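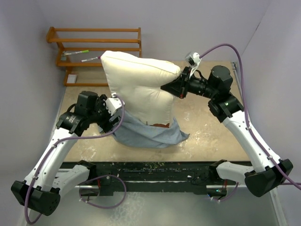

2 min read

Sallier Teaches Two Arms to Change a Pillowcase, a Job Most Adults Would Gladly Give Up

INDINLEY, February – Sallier Robotics Lab today released a training method that lets a pair of robot arms put a pillow into its pillowcase, a chore that has resisted automation about as stubbornly as it resists teenagers.

The method, called Hinds, was trained on 1,287 demonstrations recorded by people steering the arms by hand. Its main trick is to score each grip by how much cloth is still free to move. When the score drops, the arms let go and take hold somewhere else. Earlier versions preferred to keep pulling.

"A pillow changes shape every time you touch it, and the case has no shape to begin with," said Wumpini Ackah, who leads the project. "We spent a winter losing arguments with bedding."

In 248 test runs, one arm held the pillow by its side near an upper corner while the other worked the cloth up from the bottom. Hinds needed 2 regrips in a typical run, compared with 5 for the lab's previous method. Both used the same wrist cameras and the same tabletop, which has seen better days.

The results come with limits. The team has tested plump pillows and plain fabric cases. Zippers are out of scope, and fitted sheets are not discussed in the building.

"People ask when it will make the whole bed," said Selvaraj Howlader, who ran the trials. "I ask them when they last made theirs."

Sallier will share the demonstrations and training code with research groups on request. Laundry equipment maker Bolberg funded the work and supplied the pillows, which it does not want back.

Media contact: Sallier Robotics Lab press desk, Indinley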